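# Doretti counter service, three weeks in

Jonbridge rents out the Doretti as a drinks counter that needs no staff: a two-handed robot, a steel dispenser with a drip tray, and a white counter to stand it all on. We paid for May. I wanted to like it more than I do.
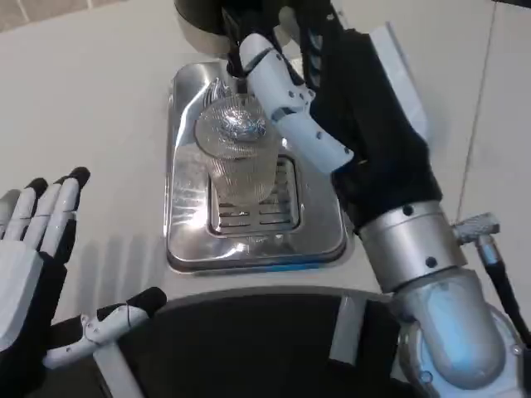
Grip is the selling point, and the fingers do adapt to thin plastic. My complaint is speed. Noreen Duggan, who runs our front desk, can hand over 5 drinks while the Doretti is thinking about its second.

- **Setup:** an afternoon, plus a call to Jonbridge about cup height.
- **Noise:** fine. You can talk over it.
- **Parking the hands:** they wait open on either side of the dispenser, and guests hesitate to reach in.

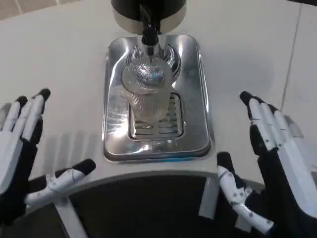
## Cost

The monthly fee is $1,701, with 300 drinks included. The brochure says it "pays for itself." At our 80 drinks a week, I can't make that math work. 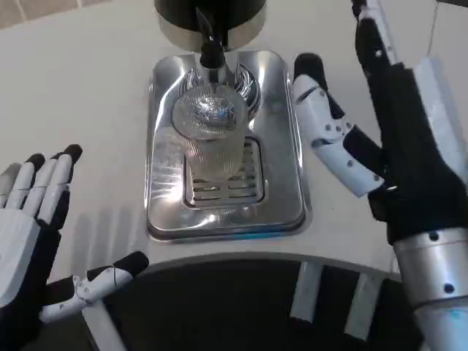 *Ribbed cup under the spout, both hands clear of it.*

Polished steel was a poor choice too. The tray shows every smudge, and wiping it is still our job. 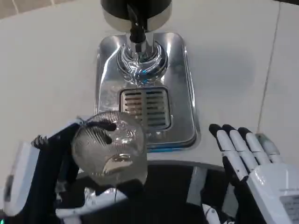
**Can you cancel early?**

Jonbridge wants a full month's notice, in writing, and keeps the setup fee.

I've given ours.

— Declan Rafferty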